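Satz für Satz: Wie ein Kleinverlag Liebesromane übersetzen lässt

Zwischen dem Einkauf einer Lizenz und dem fertigen Taschenbuch liegen im Genre Liebesroman meist weniger Monate als in der übrigen Belletristik. Der Verlag Olovstead, spezialisiert auf zeitgenössische Romance aus dem Englischen und den skandinavischen Sprachen, hat seinen Ablauf in den vergangenen Jahren mehrfach umgebaut. Am Beispiel der Reihe »Skaltis« lässt sich nachvollziehen, welche Arbeitsschritte dabei anfallen und an welchen Stellen Zeit verloren geht.

Die Reihe spielt in einem fiktiven Küstenort gleichen Namens. Jeder Band erzählt von einem anderen Paar, die Nebenfiguren bleiben. Für die Übersetzung ist diese Bauweise anspruchsvoller, als der Umfang der Bücher vermuten lässt. Spitznamen, Anredeformen und wiederkehrende Scherze müssen über alle Bände hinweg gleich behandelt werden, auch wenn die Übersetzerin wechselt.

Vor dem ersten Satz der Übersetzung entsteht deshalb ein Glossar. Bei »Skaltis« umfasst es inzwischen 3.695 Einträge, darunter Straßennamen, Speisen, Verwandtschaftsverhältnisse und Haarfarben. Jeder Eintrag verweist auf Band und Kapitel der ersten Nennung. Widersprüche im Original werden vermerkt und an den Lizenzgeber gemeldet. Antwortet dieser nicht vor Beginn des Lektorats, gilt die ältere Fassung.

Am meisten diskutiert wird der Übergang vom Sie zum Du. Das englische Original kennt ihn nicht, der deutsche Text muss ihn an einer bestimmten Stelle vollziehen. Olovstead legt diese Stelle vor Übersetzungsbeginn fest und trägt sie in den Szenenplan ein. Bei Büroromanen liegt sie häufig nach dem ersten Drittel, bei Jugendlieben entfällt die Frage. Ein Wechsel während des ersten Kusses gilt im Haus als Notlösung, weil er den Dialog davor steif wirken lässt.

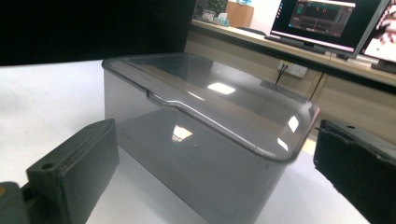 Die Übersetzung selbst wird kapitelweise abgeliefert. Das Lektorat beginnt, sobald 70 Seiten vorliegen. Die Überlappung verkürzt die Gesamtdauer, hat aber einen Nachteil: Stilentscheidungen, die erst in der zweiten Hälfte des Romans ihre Begründung finden, werden in der ersten gelegentlich wegredigiert. Der Verlag führt daher eine Liste gesperrter Stellen, die bis zur Abgabe des letzten Kapitels unverändert bleiben.

Im Lektorat sind zwei Durchgänge vorgesehen. Der erste gilt der Logik und der Erzählperspektive. In Romance-Titeln mit wechselnder Ich-Perspektive wird geprüft, ob sich die Stimmen der beiden Hauptfiguren am Satzbau unterscheiden lassen, wenn die Kapitelüberschrift mit dem Namen verdeckt ist. Der zweite Durchgang betrifft Wiederholungen. Grinsen, Seufzen und hochgezogene Augenbrauen treten im Original in einer Dichte auf, die im Deutschen schneller auffällt. Gestrichen wird nur nach Rücksprache.

Für die Terminverwaltung nutzt das Haus das Programm Trikitier. Jeder Titel hat dort einen Laufzettel, auf dem Übersetzung, Lektorat, Satz und Korrektorat abgezeichnet werden. Die wöchentliche Besprechung findet am Dienstag statt und behandelt ausschließlich Titel, deren Laufzettel im Verzug ist.

Vorabexemplare verschickt Olovstead an 100 Bloggerinnen und Blogger, überwiegend als E-Book. Grundlage ist der unkorrigierte Satz, worauf eine Zeile im Impressum hinweist. Rückmeldungen zu Tippfehlern fließen in das Korrektorat ein, sofern sie vor der Druckfreigabe eintreffen. Inhaltliche Einwände werden gesammelt und für den Folgeband ausgewertet.

Beim Umschlag lässt der Lizenzvertrag wenig Spielraum. Farbwelt und Schriftzug der Reihe sind vorgegeben, nur der Rückentext entsteht in Deutschland. Er darf das Ende nicht andeuten und soll beide Hauptfiguren mit Vornamen nennen.

Die Nebenreihe »Nel«, angesiedelt auf der Insel gegenüber, startet im August. Ihr Glossar wird aus dem bestehenden abgeleitet und getrennt weitergeführt.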